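Chapter 3
Loads, Supports, and the Path to the Ground

Every object that stands still is being held up by something. A book presses on a shelf, the shelf presses on its brackets, the brackets pull on the wall, and the wall presses on the foundation. Engineers call this chain the load path. When a structure fails, the first job of the investigator is usually to find the point where the load path was interrupted.

In Chapter 2 you learned to draw the forces acting on a single body. This chapter extends the method to bodies that rest on or are fastened to other bodies. You will need the free-body diagram throughout, so review Section 2 of that chapter if you are unsure of it.

3.1 The footbridge at Skostis

In October the town of Skostis closed a footbridge after walkers reported that one end had dropped. The deck was sound and so were the railings. The engineer who inspected it, Leif Haugen, found that the soil under the east bearing had washed out during a flood. The beam had been carrying its load to a concrete pad, and the pad had nothing firm below it.

Haugen's report, dated 3 March 2019, recommended a deeper footing and a drain along the bank. It also noted that the original drawings showed the bridge in detail but stopped at the underside of the pad. The ground was left as a blank area on the sheet.

The lesson for this chapter is a practical one. A load path is complete only when it reaches the ground, and the ground has to be checked like any other part.

3.2 Kinds of support

A support limits the ways in which a body can move. The three kinds used in this book are the roller, the pin, and the fixed support.

A roller prevents movement in one direction only. It can push back at a right angle to the surface it rests on. A pin prevents movement in two directions but lets the body turn. A fixed support prevents movement in both directions and also prevents turning. A flagpole set in concrete has a fixed support, and so does a bracket held flat against a wall by several bolts.

A block resting on a level table is a simple contact support. The table pushes up with a force equal to the weight of the block. Friction resists sliding, up to a limit, but nothing stops the block from being lifted.
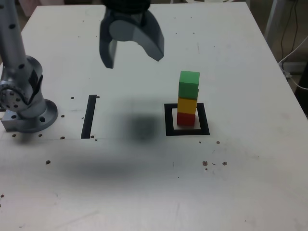
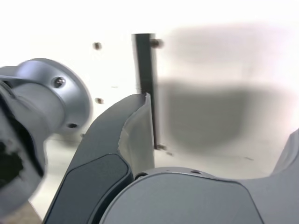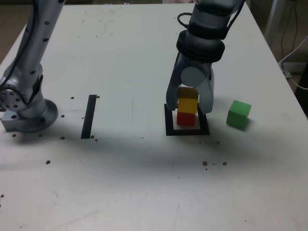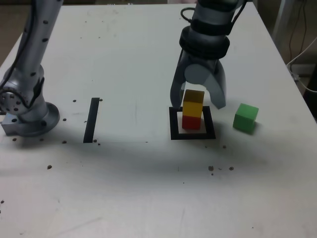 3.3 Stacked bodies

When bodies are stacked, each one carries its own weight plus the weight of everything above it. Suppose 2 crates rest one on the other, the upper weighing 100 newtons and the lower 700 newtons. The upper crate presses on the lower with 100 newtons. The lower crate presses on the floor with 800 newtons. Reversing the crates does not change the force on the floor, but the force between the crates rises to 700 newtons.

Ivar Kristiansen, a warehouse engineer at Matier, uses this rule to set stacking limits. The limit printed on a carton depends on the strength of the carton at the bottom, which carries the most.

Before you begin

Sketch the load path for a chair with a person sitting in it. Start at the seat and continue down to the soil under the building. Label each place where one body touches another, and keep the sketch for use in Section 3.4.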